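Prostasier opens its refurbishing bench to the public for a season of free computer repair mornings

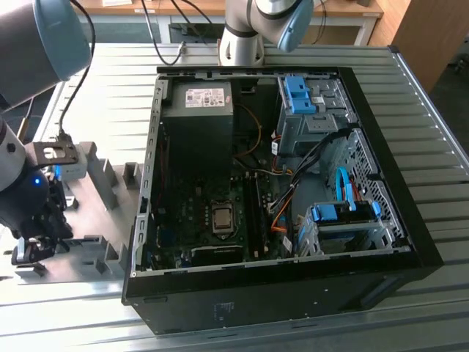 Old desktop computers have a way of ending up under the stairs, behind the spare bed or at the back of the garage, waiting for a decision that never quite gets made. This September, Prostasier would like to help with that decision, and we are very pleased to announce a season of free Monday mornings at our Pinar workshop, where anyone can bring in a tired desktop tower, take the side off it with one of our technicians and find out whether there is still some life in it.

The mornings are called Second Start, and they grew out of the refurbishing work we have been doing for the past 3 years. In that time our bench team has put 2,069 desktop computers back into use in homes, libraries and after-school clubs, and along the way we have had more conversations than we could possibly remember with people who stopped to ask what we were doing and whether they might have a go themselves. We think they should, and we have finally made the room for it!

Each visitor will get a place at the bench and as much help as they want. Most towers are worked on lying on their side, with the panel off and everything facing up, so the main parts are easy to reach and easy to talk about: the power supply, the motherboard with its processor and memory, the drives in their bays and all the cables that run between them. Many office machines of a certain age have coloured plastic latches and caddies holding the drives, often a cheerful bright blue, and these are a lovely place for a beginner to start, as a drive can usually be freed with fingers alone.

"People come in quite nervous of the inside of a computer, and I was just the same when I began," said Nighat Pirzada, workshop manager at Prostasier. "Then they see the memory slots, we show them how a stick of memory goes in, and their shoulders drop a little. I would love every visitor to go home having fitted at least one thing with their own hands, even if it's only a cable they took out themselves ten minutes before."

Technicians will also be glad to talk through swapping an old hard drive for a faster one, clearing out dust, and wiping a drive before a computer is passed on. If a machine really has come to the end of the road, it can be left with us - we keep whatever parts can be used again and send the rest for recycling.

The season is supported by Uzor, which has given 3,000 pounds towards spare memory and replacement drives, and by Zondotine, which is lending tools and anti-static wrist straps.

Sessions last 2 hours and begin at 10am. Places are free but do need to be booked, either at the Pinar front desk or through the Prostasier website. Please bring the tower only and leave the monitor and keyboard at home, as we have plenty of those. Children are very welcome with an adult, and tea will be on all morning.

Notes to editors

Prostasier repairs and refurbishes desktop computers for community use. Nighat Pirzada is available for interview, and reporters are welcome to visit the bench by arrangement with the press desk.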